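Recoating a site-finished floor without sanding to bare wood
Last updated: March
Print this page | E-mail this thread

e_ostermann
Looking for input on a screen and recoat. Oil-modified poly over site-finished boards, one room, 124 square feet. Wear is limited to the path between the two doors. No bare wood that I can find. Plan is to abrade with a maroon pad, vacuum, tack, and apply one coat of Gollex waterborne satin. The Gollex data sheet permits application over cured oil-based finish "when properly abraded" and gives no grit. Does that mean pad only, or a screen?

jsoriano
Screen. 120 to start, 150 if you see swirls. A maroon pad cleans the surface and dulls the high spots but leaves the low edges of cupped boards glossy, and the new coat lets go there first.

briggs_o
Disagree. On a waterborne topcoat at satin sheen a 120 screen can telegraph through. I use pads with abrasive strips on a buffer and do the edges by hand with 180. No peeling in two rental units on Tamuno Street, both walked on daily.

jsoriano
Strips are fine. The original question was pad only. Those are different things.

Efe Onyeka
Before anyone picks a grit, what has the floor been cleaned with? If it was an oil soap or one of the acrylic polishes (Jider is the common one here), abrasion spreads the residue and the coat fisheyes. Put a test patch down in a closet, wait 24 hours, then drag a coin across it. If it powders or flakes, stop.

e_ostermann
Previous owner left half a bottle of Jider under the sink. So, probably yes.

Efe Onyeka
Then strip it first. Ammonia and water, or the maker's own remover. Two passes, rinse, let it dry overnight. Do not flood it.

b_ogbonna
Same job at my place, hallway and back room. Stripped twice, 150 screen, one coat. Test patch passed on the second try; the first one scraped off in ribbons. I kept the room at 60 percent humidity or below for the cure. Cost of pads, screens and finish was well under a rental drum sander plus paper. Wood floor and the post I had to cut in around by hand:

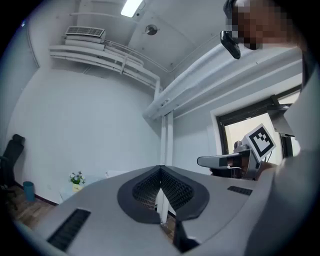
Back room, wooden floor and white post.

briggs_o
How did you handle the base of the post? Applicator pads leave a ridge there for me.

b_ogbonna
Two-inch brush, then pulled it out with the applicator while the edge was open. Work fast. Waterborne sets up in a few minutes with the heat on.

jsoriano
Turn the heat off an hour ahead and close the registers. That also keeps dust down.

e_ostermann
Closet patch is down as of 4:15 p.m. over a stripped and screened section, 150 grit. I left a second strip pad-only next to it for comparison. Will post both coin tests.

Efe Onyeka
Label them with tape. They look identical once dry.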